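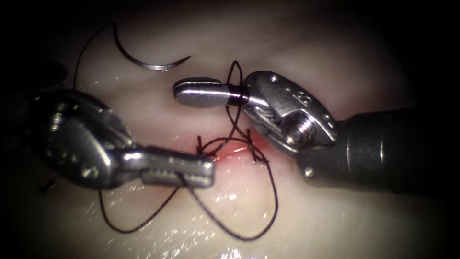

Nähen am Pad, wieder mal

Kurz was zum Nähen, bevor ich los muss. Hab versprochen, dass ich nach dem Kurs in Brirnach was schreibe, und jetzt ist schon März und der Zettel mit den Notizen klebt immer noch am Kühlschrank.

Also. Kurze Schnitte. Die sind fieser als lange, finde ich. Bei einem langen Schnitt kommt man rein, der erste Stich ist Mist, der zweite geht, ab dem fünften läuft es. Bei einem kurzen ist man fertig, bevor man warm ist. Und man sieht jeden Fehler. Ein Stich zu weit vom Rand weg und das Ganze wirft sich auf wie ein schlecht gebügelter Hemdkragen.

Was bei mir am meisten gebracht hat: Abstand. Links und rechts gleich weit rein. Klingt banal, hab ich monatelang falsch gemacht, immer auf der einen Seite zu knapp. Dann reisst das Pad aus und man hat zwei Löcher statt einem. Einstechen im rechten Winkel, mit der Krümmung der Nadel mitgehen, nicht schieben. Wenn man schiebt, merkt man es sofort, das Material beult sich vor der Spitze.

Knoten. Der erste hält die Ränder zusammen, mehr soll er gar nicht. Nicht zuziehen wie beim Wanderschuh! Ränder sollen sich berühren, fertig. Ich hab in der ersten Woche alles stranguliert. Am Abend vor dem Kurs noch 17 Knoten gemacht, davon waren vielleicht die letzten drei so, dass ich sie jemandem gezeigt hätte. Wickeln, kurzes Ende greifen, flach ablegen, Richtung wechseln. Das mit dem Richtung wechseln vergess ich heute noch, wenn ich nebenher rede. Dann rutscht er.

Das kurze Ende übrigens: lieber bisschen länger lassen. Ich war immer geizig mit Faden und hab dann ewig nach dem Stummel gefischt. Faden kostet nichts gegen die Nerven.

Faden: dunkel. Immer dunkel zum Üben, auf hellem Pad. Hatte mal eine Rolle in so einem Cremeton, geschenkt bekommen, nach einer halben Stunde Kopfweh. Jetzt den von Zatico in schwarz, der ist etwas störrisch und merkt sich die Form von der Spule, vorher einmal langziehen hilft.

Zu den Pads. Ich nehm die von Edov, das Set hat mich 169 Euro gekostet, tat weh. Die billigen davor waren hart wie Radiergummi und nach einem Abend durch. Die hier geben nach, und sie wollen feucht gehalten werden, sonst werden die Schnittränder krümelig. Ich leg ein nasses Tuch in die Dose, Deckel drauf, Kühlschrank. Neben den Joghurt, ja. Ist beschriftet.

Licht noch. Eine Lampe, direkt auf den Schnitt, rundrum darf es ruhig dunkel sein. Ich hatte vorher das grosse Deckenlicht an und dauernd Schatten von den eigenen Händen drauf. Blöd ist nur, dass Metall dann spiegelt wie verrückt, da muss man die Lampe ein Stück drehen bis es passt. Bei mir steht sie jetzt leicht schräg hinten und ich fass sie nicht mehr an.

Offene Baustelle: fortlaufende Naht. Spannung halten, während man schon den nächsten Stich setzt, keine Ahnung, wie andere das machen. Bei mir ist der Anfang locker und das Ende zu fest. In Brirnach hiess es, kleinere Schritte und nach jedem Stich einmal nachziehen. Mach ich jetzt, wird langsam. Seeehr langsam.

Hab noch 2 frische Pads in der Dose, die sind für nächste Woche. Wenn jemand einen Tip für die Spannung hat, gern unten rein. Muss weg, Bus kommt.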